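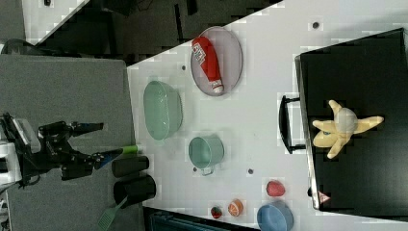 Wendonness, 26 nov. 2020. Vurnura annonce la disponibilité de Fokel, un tiroir optique coulissant destiné aux locaux techniques, aux répartiteurs d'immeuble et aux petites salles serveurs. Le produit est fabriqué dans l'atelier de Wendonness et distribué par Gebreyes, qui prend les commandes à compter de ce jour.

Un tiroir optique reçoit les câbles à fibres qui arrivent dans une baie, protège les épissures et présente en face avant les raccords sur lesquels on branche les jarretières. C'est un équipement passif, sans électronique ni alimentation. Une fois posé, il reste en place longtemps et il est ouvert à chaque modification du réseau : ajout d'un abonné, remplacement d'un pigtail, reprise d'une soudure. Ces ouvertures sont la cause d'une bonne partie des défauts que les équipes de maintenance viennent ensuite corriger. Un tube se pince dans la glissière, une fibre en service prend une courbure trop serrée, un bouchon n'est pas remis.

Fokel a été dessiné à partir de ces interventions. Le bureau d'études de Vurnura y travaille depuis presque dix ans, d'abord sous la forme d'un plateau fixe vendu en petites quantités, puis dans la version coulissante présentée aujourd'hui. Avant la mise au catalogue, le tiroir a été posé dans 194 locaux techniques, avec des câbles et des habitudes de câblage très différents d'un site à l'autre.

Un guidage de câble solidaire du plateau

Dans la plupart des tiroirs, le câble est fixé à l'arrière du châssis et une boucle de mou suit le plateau lorsqu'on le tire. Cette boucle dépend du soin de la personne qui l'a faite. Si elle est trop courte, elle tire sur les tubes ; si elle est trop longue, elle retombe derrière le plateau et gêne la fermeture.

Sur Fokel, les tubes passent par un bras de guidage articulé, fixé au châssis d'un côté et au plateau de l'autre. Le bras impose le trajet des tubes sur toute la course du tiroir. La longueur à prévoir est la même pour tous les châssis de même hauteur et figure sur l'étiquette collée à l'intérieur du capot, à côté du plan de lovage. Le rayon de courbure dans le bras reste supérieur au minimum admis pour les fibres monomodes classiques, y compris celles des réseaux anciens, moins tolérantes à la courbure que les fibres récentes.

Le plateau s'arrête à deux positions. La première donne accès aux raccords et aux bouchons, la seconde aux cassettes d'épissurage. Le passage de l'une à l'autre demande une pression sur un loquet latéral, de façon à ce qu'un technicien venu brancher une jarretière ne découvre pas les soudures sans l'avoir voulu.

« Nous avons gardé la mécanique la plus simple possible. Le bras est une pièce moulée, les glissières sont démontables avec un tournevis ordinaire, et toutes les pièces d'usure se commandent séparément », indique Barry Pickering, responsable du bureau d'études de Vurnura.

Face avant et repérage

La face avant accepte des raccords SC ou LC duplex, montés sur des platines interchangeables. Une baie peut donc être convertie d'un format à l'autre platine par platine, sans déposer le châssis et sans toucher aux câbles entrants. Les emplacements non équipés reçoivent des obturateurs livrés avec le tiroir. Les raccords à contact angulaire (APC) sont verts et les raccords à contact droit (UPC) sont bleus, selon l'usage courant en monomode.

Le repérage se fait sur une réglette basculante placée sous les raccords. Elle porte des étiquettes papier ou imprimées, protégées par un cache transparent. Vurnura fournit un modèle de feuille à remplir au clavier, ainsi qu'un modèle vierge pour ceux qui écrivent à la main. Une seconde réglette, à l'intérieur, reprend la correspondance entre les tubes du câble et les cassettes — une information souvent absente des baies, ou notée sur une feuille qui disparaît à la première visite.

Les jarretières sortent par les côtés, à travers des passages arrondis. Un porte-jarretières en option se visse sous le châssis et maintient les cordons à distance de la porte de la baie.
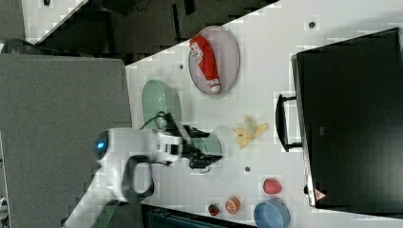
Selon Beverley Wragg, le repérage intérieur est ce qui fait gagner le plus de temps lors d'une reprise de câblage. Elle rapporte que son équipe ouvrait auparavant chaque cassette pour retrouver une fibre, et qu'elle lit désormais la réglette avant de toucher à quoi que ce soit. Elle aurait en revanche préféré que le loquet latéral se manœuvre des deux côtés, les baies adossées à un mur étant difficiles d'accès par la droite. Vurnura a retenu la remarque et propose, sur demande à la commande, un châssis avec loquet à gauche.

Pose et raccordement

Fokel se monte dans une baie de 19 pouces. Les équerres sont réglables en profondeur, ce qui permet d'aligner la face avant sur le montant ou de la reculer pour laisser de la place aux jarretières. L'arrivée du câble se fait par l'arrière, à gauche ou à droite, à travers un presse-étoupe. Le porteur central du câble et les mèches d'aramide s'amarrent sur une patte située juste derrière l'entrée. Cet amarrage doit être fait avant de préparer les tubes.

Les cassettes d'épissurage s'empilent sur une charnière commune et se relèvent une à une. Elles acceptent les protections d'épissure thermorétractables courantes. Les supports de protection sont amovibles et peuvent être remplacés par des supports pour épissures mécaniques, encore demandées pour des réparations provisoires.

Le tiroir est livré vide, équipé de raccords seuls, ou précâblé avec pigtails. Dans la version précâblée, chaque pigtail est lové dans sa cassette et chaque face de connecteur est contrôlée au microscope avant l'expédition. Le relevé des pertes d'insertion accompagne le tiroir sous forme imprimée, et une copie est conservée à l'atelier sous le numéro de série du châssis.

Derek Hebden, chargé de la formation chez Vurnura, tient une séance en ligne pour les installateurs chaque mois. Celle de novembre a porté sur la préparation des tubes et le réglage du bras de guidage. Le support de la séance peut être demandé à l'adresse habituelle du service technique. Les points qui reviennent le plus souvent dans les appels des installateurs y sont traités, en particulier celui du nettoyage.

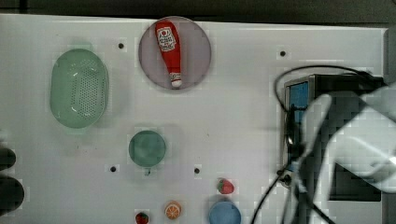
Faut-il nettoyer les connecteurs d'un tiroir livré précâblé avant la mise en service ?

Chaque connecteur doit être inspecté au microscope juste avant le branchement, puis nettoyé s'il présente une trace. Le bouchon protège la face contre les chocs, mais il peut lui-même y déposer des particules, même sur un produit neuf. On commence par un nettoyage à sec. Si la trace persiste, on passe à un solvant prévu pour cet usage, suivi d'un essuyage à sec, et on inspecte de nouveau. Le connecteur de la jarretière demande le même contrôle que celui du tiroir, car une face sale en contamine une propre dès le premier contact.

Compatibilité avec les installations existantes

Les cassettes de l'ancien plateau fixe de Vurnura se montent dans Fokel à l'aide d'une charnière d'adaptation. Il est donc possible de remplacer un châssis sans refaire les soudures, à condition que la longueur de tube disponible permette le passage par le bras. Un gabarit en carton est fourni avec la charnière pour le vérifier avant démontage. Lorsque la longueur ne suffit pas, le service technique recommande de conserver le plateau fixe ou de prévoir une reprise complète du câble hors service.

Les platines de face avant ne sont pas compatibles avec celles du plateau fixe, dont l'entraxe de fixation est différent. Les obturateurs et les réglettes extérieures sont communs aux deux gammes.

L'ancien plateau reste au catalogue. Clem Dunstan, directeur commercial de Vurnura, précise que la fabrication des pièces détachées n'est pas remise en cause : « Beaucoup de nos clients ont des baies mixtes et les garderont. Nous continuerons de livrer les cassettes et les raccords pour les deux. »

Disponibilité

Les versions vides et équipées de raccords sont en stock chez Gebreyes. La version précâblée est fabriquée à la commande ; son délai est confirmé au moment du devis et dépend du type de connecteur demandé. Les tarifs sont communiqués par Gebreyes aux installateurs et aux opérateurs disposant d'un compte. Les autres demandes sont traitées par Vurnura.

La notice de pose, les plans cotés et le modèle de feuille d'étiquetage peuvent être obtenus auprès du service technique. La notice est disponible en français et en anglais.

À propos de Vurnura

Vurnura conçoit et fabrique des équipements passifs pour réseaux à fibre optique : tiroirs, coffrets d'épissurage, cassettes et accessoires de lovage. Son bureau d'études et son atelier sont installés à Wendonness.

Contact presse : Gareth Mottram, service communication, Vurnura, Wendonness.

Communiqués récents

Vurnura confie la distribution de ses coffrets muraux à Gebreyes
Nouvelle notice de pose pour les cassettes à charnière
Pigtails LC : évolution du conditionnement
L'atelier de Wendonness s'équipe d'un second poste de contrôle au microscope
Formation des installateurs : calendrier des séances en ligne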